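Section 5: Setting up your sorting bench

Welcome to the part of the guide most people tell us they enjoy, because it's where your Sasmont kit stops being a pile of cartons in the garage and starts looking like somewhere you could spend a pleasant Monday morning. Put the kettle on first if you like. None of these steps is hard, and there's no prize for finishing quickly.

Before you begin, choose a spot with decent light and enough room to walk along both long sides of the table. A carport is fine in dry weather. If you're working indoors, carpet is kinder on your feet than concrete, though you may want an old sheet over it if your seed heads are dusty.

1. Stand the table where you want it and press down on each corner in turn. If it rocks, wind the adjustable foot out a little at a time until it settles.

2. Wipe the tabletop with a barely damp cloth and let it dry completely. Dried lavender, gum nuts and everlastings will all pick up moisture if you give them half a chance, and then you'll be back to the drying racks in Section 2.

3. Lift your bin onto the table with a helper on the other end. Please don't drag it, as the base will mark the timber.

4. Slide the bin to the middle so that there's a border of bare tabletop to rest your wrists and your trays on.

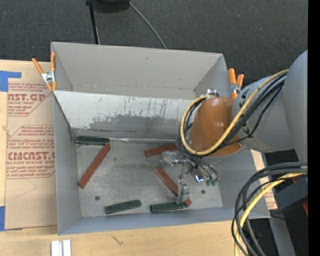
Figure 11. A grey bin on a light wooden tabletop.

5. Run a dry brush over the inside of the bin, working from the far wall towards you. Scratches and scuffs do no harm at all. Natalia Villaseñor, who wrote the first edition of this guide, sorted flowers in the same battered bin for years and wouldn't hear of replacing it.

6. Feel gently along the inside for burrs or sharp spots, wearing your gloves. Smooth any you find with the fine sanding block, then brush the bin out again.

7. Tip in your first load. Keep it shallow to start with, no deeper than 70 mm, so you can turn the stems over without crushing the ones underneath.

Note: If you bought the Brandier liner, lay it in before step 7 and fold the spare fabric over the near wall. It can go through the wash on cold, but keep it out of the dryer or it will shrink on you.

Caution: Always lift a full bin with two people. Dried flowers weigh next to nothing, but seed pods and cones are another matter, and your back will remind you of it all week.

8. Set your trays out on whichever side suits your better hand. We like whole heads closest, then broken heads, then loose petals, but Valter Magnusson in our Lindholm workshop does it the other way round and gets lovely results, so please yourself.

9. Label each tray with the variety and the month you picked it. "Statice, May" is plenty.

Once you've worked through your first load, brush the crumbs into the compost and put the cover on overnight to keep out moths. You're then ready for Section 6, where we'll wire your first wreath base.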